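January 24, 2025

**Rindamton's parking meters will take coins again, and the city would like that to be the end of it**

RINDAMTON – The city council voted Tuesday's least popular idea of last year out of existence this week, restoring coin slots to the downtown parking meters that lost them in August. The vote took less time than it takes to pay for parking with the app.

The app is called Drurkudero. It was chosen from a field of two, and it asks drivers for a phone number, a plate number, a zone number and a password with a symbol in it. Drivers who got that far were offered a "parking journey." Many of them chose to take their journey to the mall on Kravets Road, where the parking is free and there is a pretzel stand.

According to the city's own report, 364 meters went coinless over the summer. In the months that followed, the parking office took in 171 written complaints, one of them in verse. The report calls the feedback "engaged."

Hnat Pylypenko has run a shoe repair shop on Mill Street long enough to remember when the meters took nickels. He spent much of the fall, he said, standing on the sidewalk helping strangers reset their passwords.

"I had a man come in with one boot," Pylypenko said. "He left the other in the car so he'd have a free hand for the phone. By the time he was parked I was closing."

Pylypenko's own solution was a sign in the window offering 30 minutes of "moral parking," a term he declined to define and the city attorney asked him to stop using. The sign is still up. It has been laminated.

Parking director Yasir Lodhi, who inherited the app from the previous director along with a ficus, told the council that the old coin mechanisms had been kept in storage and most of them could go back in. He did not say how many "most" was, and the council, which had a zoning appeal waiting, did not ask.

Lodhi defended the switch as reasonable on paper. Coins are heavy, they have to be collected, and a fair share of what comes out of the meters turns out to be arcade tokens. He conceded that the tokens at least arrived on time, which was more than he could say for the app's monthly payments to the city.

Drivers who have grown fond of Drurkudero can go on using it, and the city says there are some. Tikico, the company behind the app, said in a statement that it was "excited to enter a hybrid phase" with Rindamton. Its contract runs through August.
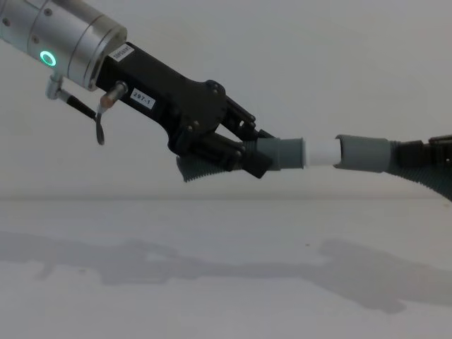
*A black gripper mounted on a silver wrist with a green ring light.*

Work on the meters begins on Mill Street and moves east toward the courthouse. Until a meter has its slot back, it will carry an orange sticker and parking there is free – a policy that prompted the only applause of the evening, and several questions about how long the work could be made to last.

The rate stays the same. Pennies will not be accepted.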